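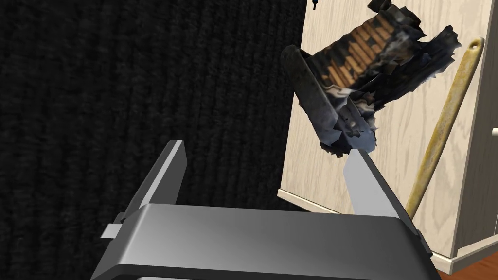 A pretend gripper and a crumpled thing with orange-brown stripes, drawn by a computer.

How does a robot learn to hold something so lumpy and ragged? It gets to practice in a make-believe room first, a bit like a video game! The room lives inside a program called a simulator.

Sumathi Chowdary writes the part that picks where the two flat fingers should go. Her program can try 200 different spots (that's a lot of tries!) and give each one a score. A raggedy shape is hard to score, with all those spiky bits poking out, so the program has to look at it from many sides before it chooses.

Want to try it yourself? Crumple some paper, then pick it up with just two fingers.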